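Gretwood Lab: The February Stop Fault, Frequently Asked

Last updated after the second round of complaints. Please read to the bottom before writing to us. The bottom is where the phone extension is.

What happened?

In February the arm in cell 5 stopped obeying its own height limit. It was running a block-pushing job overnight, came down farther than it should have, and spent a while pressing its tip into the maple board with great conviction. The force stop should have tripped at 20 newtons. It tripped at 58.

Was anyone hurt?

No. The cell was closed and the lights were off. The injured party was a board.

Why didn't the force stop work?

It did work, by its own standards. The Atex controller keeps its stop threshold in a settings file, and a software update put back an older copy of that file. The older copy had a higher number in it, left over from a job that involved pushing much heavier things. The arm was doing exactly what it had been told by a file we thought we'd deleted.

And the height limit?

Separate problem, same night. We had swapped the tip for a longer one and nobody entered the new length. As far as the arm knew, it was hovering politely above the wood.

How long did it go on?

The log shows 1258 contact warnings before the stop. They were all delivered, promptly and in order, to an inbox belonging to a project that ended last year. That inbox has been closed. Warnings now go to the shift phone, which rings. Loudly, by popular demand.

Is the cell running again?

Yes, at reduced speed, on a new board. The job is the one it was doing before: push a block from one place to another without flattening anything. The tip works close to the surface, so a small height error matters a lot more than it would in a pick-and-place cell with room to spare.

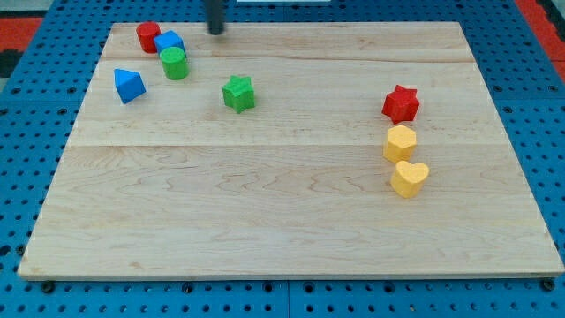

Can I use the cell now?

If you have redone the Ullham safety sign-off, yes. The old sign-off doesn't count, even if yours is framed. Before your first run:

Measure the tip and type in the length. Don't copy it from the last user's notes.
Read the stop threshold off the controller screen. If it says anything other than 20, walk away and call us.
Do one slow pass with your hand on the stop button.

Can I leave it running overnight?

No.

What if I only need it until 6 a.m.?

That is overnight.

Did the blocks survive?

Yes. The arm missed all of them, which was its best placement work of the month. Corners worn round are ordinary wear and don't need a report. A split block does – take it out of the set and leave it in the tray by the door.

Should I worry about the Lopes arms in the other cells?

They use a different controller and weren't touched by the update. We checked their settings files anyway and found one threshold that was too low. That explains why cell 2 has been stopping every time somebody closed a drawer.

Who do I call?

Extension 58. Yes, the same number as the fault. We asked for another one and were told there's a form.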